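2023/3/10(金) 湿度計の校正と押入れの記録

定時で上がれたので、先週から止まっていた湿度計の校正を片付けた。対象は押入れ上段のPlisel、下段のSutine、机の上のUrnixの三台。Urnixだけがデータロガーで、他の二台は表示のみ。三台を同じ机に並べて一晩置くと表示が揃わない。どれかが正しいのか、全部ずれているのかは並べただけでは判断できないので、基準を作る必要がある。

基準には飽和塩法を使う。密閉容器の中に塩の飽和水溶液を置くと、容器内の空気の相対湿度は塩の種類と温度で決まる値に落ち着く。塩化ナトリウムなら25℃で75%強、塩化マグネシウムなら33%弱。前者は温度依存が小さく、室温が数度動いても値がほとんど変わらないので家庭でやるには都合がいい。後者は低湿側の確認用。本来はもう一点、硝酸マグネシウムで中間の値を取りたいが、手持ちがなく、この用途で買い足す気にもならない。押入れで使う範囲は40%から70%なので、両端を押さえて間を直線で結ぶことにする。

容器と塩

容器はパッキン付きの保存容器。一番大きいのを使うと平衡までが長いので、センサーがぎりぎり入る大きさにした。三台同時には入らず、一台ずつ入れ替える。効率は悪いが、空気の体積が小さいほうが蓋を開けた後の戻りが早い。結果として総時間はそれほど変わらないと思う。

塩は食卓塩を避けた。固結防止に炭酸マグネシウムを加えた製品が多く、影響は小さいはずだが、わざわざ不純物を入れる理由がない。台所にあった精製塩の袋は残りが700gで、使うのはそのうち大さじ数杯。ペットボトルの蓋に塩を盛り、水を数滴ずつ垂らして、濡れた砂くらいの状態にする。よくある失敗は水の入れすぎで、塩が全部溶けた時点で飽和ではなくなり、基準としての意味を失う。必ず固体が残っていること。残っている限り、容器の中で水蒸気が出入りしても溶液の濃度は一定に保たれる。

塩化マグネシウムはにがりの粉末を流用。食品用の六水和物なので純度は試薬に及ばない。吸湿性が高く、袋を開けて計量しているうちに表面がべたつき始めた。こちらは水をさらに少なくした。

センサーに液が触れると終わりなので、蓋は容器の底に両面テープで固定し、センサーは割り箸で組んだ台の上に載せた。台の割り箸は前日から容器の中に入れておいた。木は水分を吸ったり出したりするので、乾いた部屋から持ち込んだばかりの木を入れると平衡が遅れる。樹脂製の台にすべきだった。次回は変える。

平衡待ち

説明書の類では八時間以上と書いてあることが多い。Urnixの記録を見ると、塩化ナトリウムの容器では最初の一時間で大部分が上がり、そこから先はごく緩やかに漸近する。四時間を過ぎた後の変化は表示の最小桁一つ分だった。ただし高湿側から低湿側に移した場合は戻りが遅い。センサーの高分子膜が水分を手放すのに時間がかかるのだろう。ヒステリシスと単なる遅れの区別は、この測り方ではつかない。

順序も決めておかないと混乱する。今回は低湿側から始めて高湿側へ、最後にもう一度低湿側へ戻した。最初と最後の低湿側の値が一致すればヒステリシスは無視できる。Pliselは一致。Sutineは戻りで一目盛り高い。Urnixは一致。

温度は容器の内外で差をつけないこと。日の当たる机に置くと容器の壁で温度勾配ができ、冷たい側に結露する。発泡スチロールの箱に容器ごと入れて、押入れの手前に置いた。暖房の風が当たらない位置でもある。箱の中の温度は夜間に下がるが、変化が緩やかなら溶液の側が追いつく。

結果

Pliselは高湿側で低めに出る。低湿側はほぼ合っている。傾きの誤差ということになる。本体に調整機能はないので、補正値を書いた紙を裏に貼った。

Sutineは両端で同じだけ高い。こちらは単純なオフセットで、引き算一回で済む。裏蓋の中に半固定抵抗が見えるが、触らない。目盛りのない調整箇所を一度動かすと元の位置に戻せない。

Urnixは両端とも誤差が表示の最小桁以内。一番安かったものが一番正確で、値段との相関はない。もっとも、三台の購入時期が違うので、経年変化を除いた比較にはなっていない。Pliselは台所に二年置いていた時期があり、油煙を吸っている可能性がある。

以後、押入れの基準はUrnixとし、他の二台は補正値込みで参考とする。校正の間隔は半年。塩の容器は蓋をして保管しておけば再利用できるので、次回は水分の確認だけで始められる。

押入れの記録

そもそもの発端は1月で、下段に入れてあった段ボール箱の底が波打っていた。中身は古い地形図と取扱説明書の束。紙に斑点は出ていなかったが、箱の底面は触ってわかるくらい湿気を含んでいた。外壁に面した側の壁が冷え、床に近いところで相対湿度が上がる。押入れの空気全体の水蒸気量は大差なくても、温度が低い場所ほど相対湿度は高く出る。上段の湿度計だけを見ていたので気づかなかった。

その後の対策は次の通り。
箱を外壁から離し、すのこの上に載せた。
襖の左右を少しずつ開け、空気の通り道を作った。
段ボールをやめて樹脂製の蓋付き箱に替えた。
箱の中にはシリカゲルを入れた。

樹脂箱は密閉度が高いので、入れる前に紙を乾かしておかないと湿気を閉じ込めることになる。地形図は居間の本棚に平積みして、上下を入れ替えながら一週間置いた。乾燥しすぎも紙にはよくないので除湿機の風は当てていない。

Urnixの記録を表計算に取り込んでグラフにした。期間は27日、記録間隔は一時間。間に電池交換で抜けた箇所があるが、前後の傾向から見て補間するほどのことはない。すのこを入れた日を境に下段の日中の値が下がり、明け方の山は残った。襖を開けた日からは明け方の山も低くなっている。二つの対策を別の日に分けたのは正解だった。同日にやっていたら、どちらが効いたのか切り分けられない。

ただし外気の影響を差し引いていない。三月に入って気温が上がったので、壁の冷えそのものが緩んでいるはずで、下がった分の全部を対策の効果とするのは過大評価になる。来年の同じ時期の記録と比べるまで結論は保留。その頃まで電池が持つかは別の問題。

グラフからもう一つ。風呂を使った後に、押入れ上段の値がはっきり上がる。廊下を挟んで離れているのに、三十分と遅れずに来る。換気扇は回しているが、脱衣所の戸を開けたままにする癖があるので、そこから流れている。相対湿度だけだと温度変化と混ざるので、絶対湿度に換算した列を足した。換算しても山は残ったので、実際に水蒸気が来ている。戸を閉めることにする。

シリカゲルの再生

青の粒が桃色に変わったものから再生する。フライパンで弱火という方法もあるが、温度が読めず、上げすぎると指示薬が傷む。オーブンを低めに設定し、天板に薄く広げて加熱した。前後の重さをキッチンスケールで測れば、どれだけ水を抜いたかがわかる。重さが変わらなくなったところで終わりとする。熱いうちに瓶に移して蓋をし、冷めてから小袋に詰める。冷めるまで外気にさらしておくと、その間に吸ってしまう。

青い粒の指示薬は塩化コバルトなので、食品に使う調理器具とは分ける。天板は古いほうを専用にした。粒がこぼれたときに見つけやすいよう、下に白い紙を敷く。

小袋は不織布のお茶パック。口を折り返しただけだと粉が出るので、二重にした。

買い物

単三電池と密閉瓶、お茶パックを買いに出た。駅の反対側のCisternasまで歩く。日用品の棚は配置が変わっていて、密閉瓶は台所用品ではなく園芸の隣にあった。予算は2,000円で、瓶を小さいほうにして収めた。パッキンはシリコーンで、取り外せる。ゴムの匂いがしないのがよい。

レジまでの途中に飲み物と菓子の棚。緑のボトルに漢字が大きく入った炭酸飲料がまとめて積まれていて、奥にガムの小さい円筒容器。あの手の容器は口が広く、蓋もきちんと閉まるので、シリカゲルを少量持ち歩くときに使える。ガムを食べないので買わなかった。 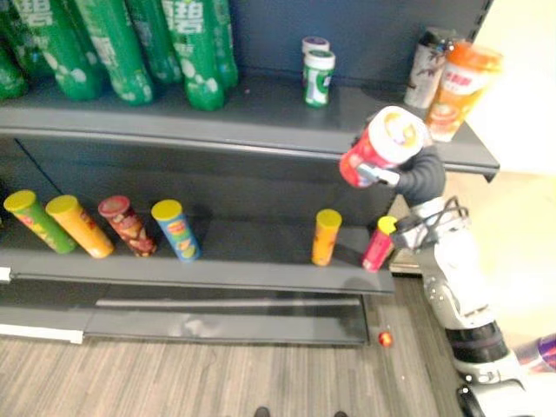 電池と残作業

帰宅後、Urnixの電池を交換。取り出した電池の電圧はまだ十分にあった。記録が抜けたのは消耗ではなく接点のほうらしい。電池ボックスの負極側のばねにうっすら白い付着物があったので、綿棒に無水エタノールをつけて拭き、乾いてから戻した。ロガーの機種によっては電池を抜くと時計が初期化される。Urnixも例外ではなく、毎回時刻を合わせ直す必要がある。これを忘れると記録の時間軸が全部ずれる。前に一度やった。

記録ファイルの名前は連番に変更。今日からの分は901番から始める。先頭の桁で基準機の校正前後を区別するためで、校正前の分はそのまま残す。補正をかけた値は別の列に書き、元の値は上書きしない。

残り。
Sutineをもう一度高湿側に入れて、オフセットの再現性を見る。
脱衣所の戸を閉めた日の記録を一週間取る。
塩の容器にラベルを貼る。中身と日付。白い粉の入った無記名の容器が台所に二つあるのは具合が悪い。
割り箸の台を樹脂に替える。
地形図の目録を作り直す。箱を替えたときに順番が崩れたままになっている。

23時、下段の表示は補正後で52%。戸を閉めて寝る。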